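Call for Participants: Open Day Demonstrator Sessions, Padon Hall

Reference: 545
Posted: December 23, 2024

Harries Automation is looking for 35 people to take part in the open day at Padon Hall, Hokinham. Participants will handle household textiles with a hand-held gripper while visitors watch and put questions to the staff. The sessions are paid. No background in engineering or programming is required, and people who have never held the equipment are welcome to apply.

The open day follows the format used in October. Visitors are taken through the hall in small groups, stop at each station, and may try a gripper themselves once the participant has completed a run. Each participant works one shift, with a break between runs.

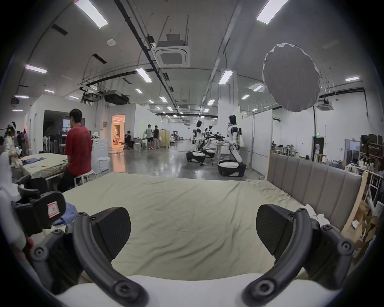
Stations are assigned on arrival, and participants should expect to change station once during a shift. The bed station covers sheets and smaller items. A fitted sheet is harder to work with than it sounds: the fabric is light, it wrinkles, and it bunches up toward the far edge of the mattress, where the reach is longest. The two fingers of the gripper end in flat pads with a fine grid texture, and the participant has to judge the angle of both before closing on the cloth. The table station uses garments, mostly T-shirts and towels. The humanoid robots on wheeled bases stay on the other side of the floor and are run by staff only.

What participants do

Before the first group arrives you will complete a practice block with an instructor. During the demonstration you will repeat short tasks from a printed card: pick up, move, fold, flatten, put down. Speed is not scored. Runs in which the cloth slips or the fold fails are kept, and you should carry on to the end of the card unless the instructor stops you.

You will not be asked to give a talk. Visitors may speak to you between runs, and technical questions can be passed to the instructor at your station. 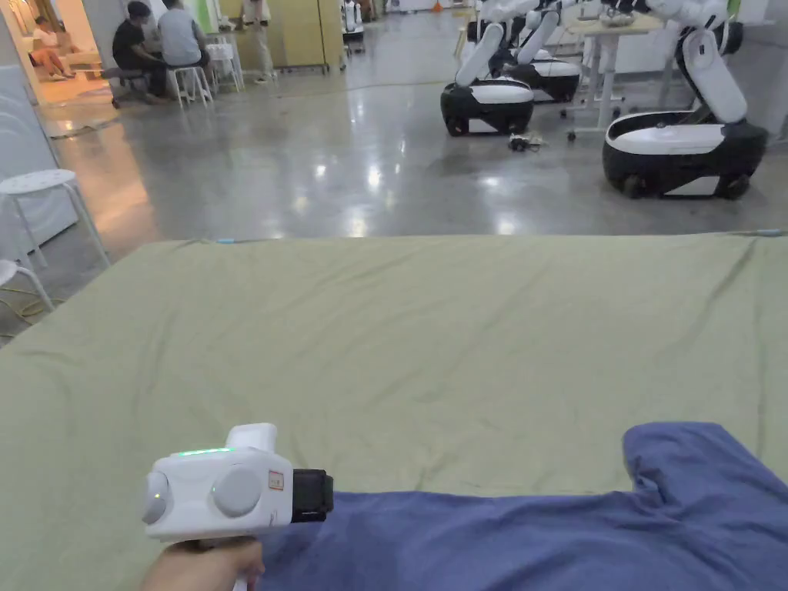 Periklis Michailidis
Demonstration Lead, Harries Automation

I run the table station and will train most of the people who reply to this call. The gripper is held by the handle underneath the body, with the tip pointed away from you. New participants tend to hold it too tightly and turn the whole forearm. A relaxed wrist gives a cleaner approach to the fabric, and it matters more after the first hour. Dark garments are the ones I would practice on first — the folds are hard to read from above, and a sleeve is easily mistaken for a hem.

The floor is polished concrete and there are cables on it in places. Wear flat, closed shoes. Stools are provided, though most people prefer to stand for the runs.

Requirements

Age 18 or over.
Able to stand for up to 2 hours with breaks.
Normal use of at least one hand; left-handed participants are needed.
Sleeves that can be pushed above the wrist. No bracelets or loose watches.
Willing to be recorded while working. Recordings are stored in our Jillow archive and are used for training and for public demonstrations.

Pay and practical details

Shifts are paid at a flat rate, confirmed in writing with your station time. The practice block counts as paid time. Lunch is included. Parking at Padon Hall is limited on open days, and the entry code 2159 for the side gate will work for participants only.

How to apply

Write to Lleucu Owen, Participant Coordinator, quoting reference 545. Give your name, which hand you use, and whether you can do a morning or an afternoon shift. Please mention any earlier session with us — returning participants skip part of the practice block. Applications are handled in the order received, and a waiting list will be kept once all places are filled.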